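Ullunano Trail Map App: Review
Radek Charvát
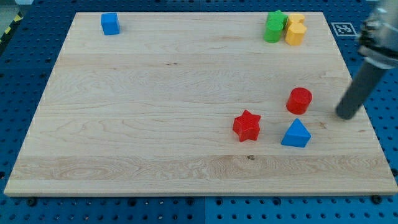
Colored blocks on a maple board.

Ullunano is an offline map app for people who walk in city parks and nearby reserves. I used version 5 through April, mostly in Dorkside and on the longer loop at Findov.

Setup requires an account and one regional download. The Dorkside region takes 900 MB, which is large for a city this size. The app lists 2,714 marked paths in it, including service tracks that are closed to walkers. These can be hidden under Layers, but the setting resets after each update.

Position accuracy is good in open ground. Under the old beeches at Findov the marker drifted up to two path widths and recovered at the next clearing. Bakke, the app I used before, lost position in the same section and needed a restart.

Search is the weak part. Gates, restrooms and water taps are indexed by park name only, so a search for "tap" returns nothing unless the park is typed first. Opening hours are stored with the download and do not refresh on their own. The north gate at Dorkside was listed as closing at 6 p.m. and was open well past that.

Battery use was low with the screen off. With the screen on, I would carry a charger for a full day.

Recommended for wooded routes. For small city parks, Bakke is simpler and has better search.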